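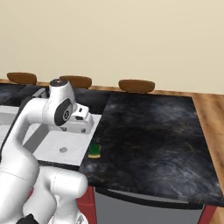

Mỹ Khúc thinks I should just buy the arm already and stop making spreadsheets. She wrote that under my last post, and she added that in the time I've spent comparing quotes I could have paid for the thing by taking extra shifts. Fair! But I've been burned before (some of you remember the label printer) and I'd like to go into this one with my eyes open.

So, where I've got to. The plan is still one robot arm with a gripper, doing kitchen cleanup jobs in simulation first and then on a real counter in the workshop. The sim kitchen is coming along nicely. I've got the sink, the dark marble counter, and a green and yellow sponge for the gripper to go after, and I can run the same sponge pickup over and over at midnight without waking anyone up. It costs me electricity and sleep and that's it.

The real one is where the money goes. I asked for three quotes and got very different ideas of what "complete" means. Vadutine sent a lovely one-page PDF with a single number on it, and then when I wrote back it came out that the gripper was separate, the mounting plate was separate, and the cable between the arm and its controller came in one length only, with the longer one as an option. Plaltis was the other way around - a higher price up front, everything in the box, and a line for training that I can't get them to take off. Ruiz-Ortega was cheapest and took the longest to answer. Their lead time is 6 weeks from payment, which I could live with if I believed it.

The gripper is the line I keep going back to. The one I want is $1,150 by itself, and there's a simpler one for a lot less that opens and closes and doesn't tell you much about how hard it's squeezing. For a mug I'd say fine, get the simple one. For a sponge, hmm. A sponge squashes, and I'd like to know when I've got hold of it and when I'm just mashing it into the counter. I've tried both styles in the sim and I did better with the fancier one, though my soft object settings are a guess at best, so don't go quoting me on that.

Stuff I forgot in the first version of the budget, and had to add after Vinh Đàm looked it over:

Shipping insurance. A spare set of fingertips. A proper emergency stop button on a lead I can reach from my chair. A sheet of something thick and flat to bolt the base to, as my workshop bench wobbles if you lean on it. Sales tax (I know, I know). And time off work for the setup, which I'd been pretending was free.

Vinh also asked what I'd do if the arm needed a repair in its second year, and I had no answer at all. I've since gone back to all of them about warranties. Plaltis covers parts for longer, Vadutine wants the arm shipped back at my cost, and Ruiz-Ortega hasn't replied. I've put a repair fund in the sheet now. It hurts to look at, but it's in there.

The other thing I'm stuck on is reach. In the sim I can slide the base anywhere I like, so of course the arm always gets to the sponge! In the workshop it's going to be bolted down in one spot, with a wall on one side and my shelves on the other. I've started saving the base position every time a pickup goes well so I can tape those spots out on the real bench before ordering. If the smaller arm covers them, I drop down a size and the difference pays for the good gripper.

I did look at renting through Mokonetti too. Five months of rent would eat up most of the purchase price, and you hand it back at the end, so that's a no from me unless they do something shorter. I've asked.

Next up is taping out the bench and chasing Ruiz-Ortega again. I'm hoping to order in April. Mỹ, you can hold me to that one, and if anybody has a cheap source for thick aluminum plate please leave it in the comments.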